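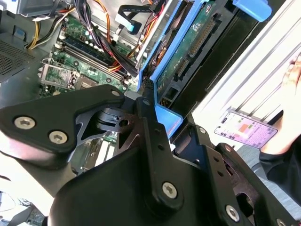
Dust is a thermal problem before it is a cleanliness problem. A desktop tower draws room air through its front panel, and whatever that air carries tends to settle where the flow slows down: between heatsink fins, on the trailing edges of fan blades, across the power supply intake. A thin layer on the fins does little. Once the gaps start to bridge, airflow drops and the fans speed up to compensate.

Nadhirah Teoh maintains 674 desktops for Betthorpe, a records processing firm with offices in Kemeys and Nancombe. Last year she stopped cleaning on a fixed schedule and began logging fan speed at idle for every machine. A unit is now opened when its idle speed has risen 27 percent over its own baseline.

The Nancombe office, which is carpeted, produced 101 service visits in the first year. Kemeys has hard floors and a similar number of machines, and needed far fewer. Floor-standing towers in both offices reached the threshold well ahead of those on desks.

Filters help, with a cost. "A clogged filter looks the same as a clogged heatsink from the fan's point of view," Teoh says. Her team washes the mesh panels every 90 days – more often near printers – and lets them dry overnight before refitting.

Compressed air remains the standard tool for the fins. Fan blades should be held still while it is used, and the side panel goes back on before the next idle reading is taken.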